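About Tarnareo Work Surfaces

November
By Celina Górecki

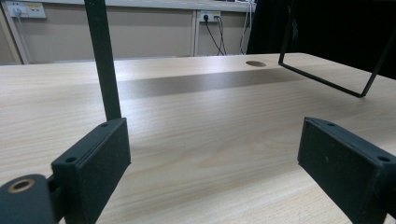

2 min read

Tarnareo supplies and refits table and desk tops for offices, schools and small workshops. The company started as the surfaces department of Patell, a furniture dealer, and became a separate business when Patell gave up its cutting room. We kept the saw, the edge bander and most of the order book.

Our standard product is a wood-effect laminate top in a pale finish. Light tan grain is the most ordered pattern. It shows less dust than white and fewer scratches than the dark finishes, and it sits well against a beige or off-white wall. Grain normally runs the length of the top. Customers who push several tables together should state this on the order, so that all tops are cut the same way from the sheet.

Cable openings

A small round grommet hole near the far edge is our default for any table that will carry powered equipment. The position keeps the working area clear and lets cables drop behind the user's knees. Holes are drilled before the top leaves the shop. We can drill on site, but the cut edge of the core then has to be sealed by hand and left overnight before the table goes back into use.

Grommet liners and covers are ordered separately. Many customers leave the hole open, particularly where plugs are changed often.

Core and edges

The core is particleboard for office tops and birch plywood for workshop tops. Laminate is pressed on both faces. A top laminated on one face only will bow within a heating season, and we do not make them. Edge banding is 2 mm as standard.

Frames come from Vileck. We do not weld or coat metal ourselves. Older Kubiak frames can be reused if the crossbars are straight, and we keep drilling templates for 4 of the Kubiak models.

Care

Wipe with a damp cloth and a mild detergent. Do not use scouring powder or acetone. Clamps and fixtures should have a pad between the metal and the laminate. Chips along the edge can be filled; a chip in the middle of the face usually means a new top.

Capacity

The shop employs 23 people, including the delivery crew. Last year we cut nearly 2000 tops, most of them replacements for existing frames. Measurements are taken by us on orders that include cable holes. For plain tops, customers may send their own drawing with the frame dimensions and the position of the fixing points marked from the front left corner.

Recent items

Measuring a frame for a replacement top
Grommet sizes and liners
Changes to the delivery area
Laminate samples: how to order
Reusing Kubiak frames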